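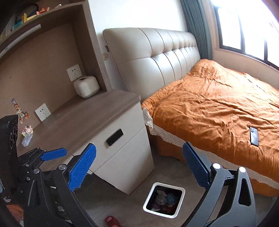

Justora Built-In Desk Nook
Made by Dendthorpe
Finish: taupe wood grain with light gray stone-look top
Price: $2,000, delivery included
Lead time: 30 working days
Prices checked 1 November 2025

The Justora is a desk nook for a bedroom wall. It has a desktop, a back panel, a side return and an overhead shelf with a light bar along its edge. It is built to stay where it is put, so please read the measuring notes before you order.

Most of the rooms we supply it for are bedrooms that also have to hold a double bed. The desk goes along one wall and the bed along the other, with a strip of floor between them. Leave enough of that strip to pull a chair out and sit down. If you have to turn sideways to get past the chair, the nook is too deep for the room and you should look at our wall-hung desks.

The desktop

The top has a light gray stone-look surface with a fine pattern. Crumbs and pencil marks show less on it than on our plain white top, which we still sell but no longer recommend for children's rooms. Wipe it with a damp cloth and a little dish soap. Do not use scouring pads or oven cleaner.

The finished height is 30 inches. We can't change this on site. If you need a lower desk for a small child, a footrest and an adjustable chair will usually do the job until they grow.

The back panel

The grain runs sideways across the back panel in taupe and light brown. The same finish is used for the shelf. Small screws and hooks can go straight into the panel for headphones or a calendar. Drill a pilot hole first and keep well clear of the sockets.

Stickers will stick to it very well. To get one off, warm it with a hair dryer on low, lift a corner and pull slowly. Any glue left behind comes away with rubbing alcohol on a soft cloth. Older stickers can leave a lighter patch, because the panel around them has had more daylight.

The overhead shelf

The shelf has a clear depth of 11 inches. It is meant for books, model cars, small figures and the other things that otherwise end up next to the keyboard. There is no lip at the front. Round toys and springs can roll off, so keep them toward the back.

The Teleo light bar runs under the front of the shelf and lights the desktop from above. It is switched separately from the bedroom ceiling light. The cover unclips for dusting. Turn the power off first.

Sockets

The Justora comes with cutouts for two square white wall sockets, one low down just above the desktop and one higher up near the inner corner. The low one suits a lamp or a laptop charger. The high one is easier to reach when the desk is full.

Wiring is not included in the price. A licensed electrician has to do it, and we can send them the drawing ahead of time. If you plan to run anything that heats up, such as a toaster or a kettle, tell the electrician. Heating appliances should be pulled out from under the shelf before use and unplugged afterward. Marks from heat or steam on the underside of the shelf are not covered by the guarantee.
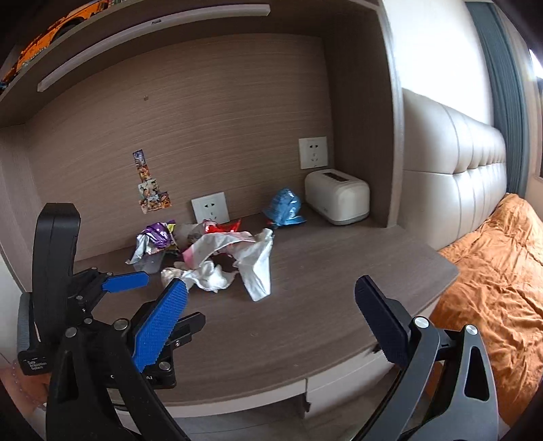 One buyer wrote in to say that the nook has held up well since it was fitted in August, but that the back corner is where everything collects. Snack wrappers, bags and bits of packaging get pushed back there and stay. They asked if we could cut a trash chute into the desktop.

We don't offer a chute. A hole there would weaken the top near the wall fixing. We suggest a narrow trash can on the floor beside the drawers, or a small bin that sits on the desk and gets emptied with the bathroom one. A 10-minute clear-out at the end of the week takes care of the rest: wrappers and bags out first, then toys back up on the shelf, then the cloth.

Drawers

The matching drawer cabinet is the Sjöberg, in white. It fits under the end of the desktop and is sold separately for $232. The drawers open from the front and need clear floor ahead of them. Measure with the bed in place, including any bedding that hangs over the side.

The Sjöberg is not made in taupe. We have been asked for it and have no plans to add it at the moment.

Measuring

Measure the wall at floor level, at desk height and at shelf height, and send us all three numbers. Walls are seldom straight and we work from the smallest. Note where the baseboard ends and where any existing sockets are. A phone picture of each corner helps.

What is in the delivery

Desktop
Back panel and side return
Overhead shelf
Teleo light bar with cover
Wall fixings for brick or stud walls
Edge strip and a tube of matching filler

The panels come wrapped flat and need two people to carry them. Check the corners before you sign. Fitting takes most of a day and the room should be cleared along that wall beforehand.

Returns

Each nook is cut to your measurements, so we can't take one back for a change of mind once cutting has started. You have until we send the final drawing to cancel at no charge. Damaged parts are replaced free if you report them before fitting.

Finish samples are free. Order the taupe and the gray together and look at them in the bedroom in the evening with the lights on, as the taupe looks warmer under a lamp than it does by a window.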